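Enari podcast player: skip-silence drops out after an episode change

harawira_k
Phone is a Nendale 3, Enari installed from the store. Skip silence works on the first episode in the queue. When the next one starts, the toggle still shows on but the pauses play in full. Turning it off and on fixes it until the next change. Queue has 737 episodes in it, if that matters.

stallent
Queue size has nothing to do with it. Mine is at 1,489 and skip silence holds all day. Check whether the show has its own playback profile. A show profile overrides the global toggle and the main screen doesn't reflect that.

harawira_k
No show profiles set. I looked under each subscription.

mossgate
I disagree on queue size. On my older phone the player process got killed at the handoff when the queue was long, and it came back with default audio settings. Cutting the queue cured it.

stallent
That would be battery management. A shorter queue uses less memory and hides the problem. Exempt the app and put the queue back.

pelham_audio
Both are worth ruling out. Order I would use:

1. Settings, Apps, Enari, Battery. Set to Unrestricted.
2. In Enari, Playback, Audio effects. Turn off "Use system equalizer". It reopens the audio session on every track.
3. Force stop the app, start it again, and play two short downloaded episodes back to back.

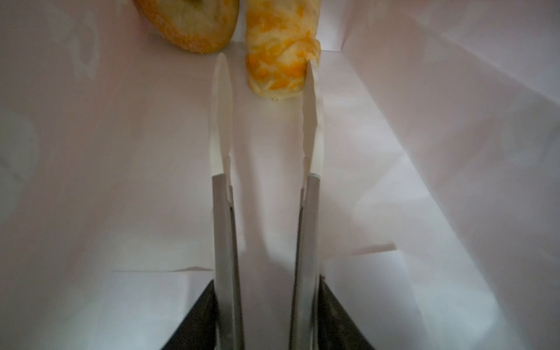 4. If it still fails, export the log from the About screen right after the change and post the lines containing "session".

harawira_k
Step 2 did it. Battery was already unrestricted. Three changes in a row with silence skipped.

mossgate
Fine for you, but I use the equalizer. Turning it off is a workaround.

stallent
Agreed on that much. File it with the log attached.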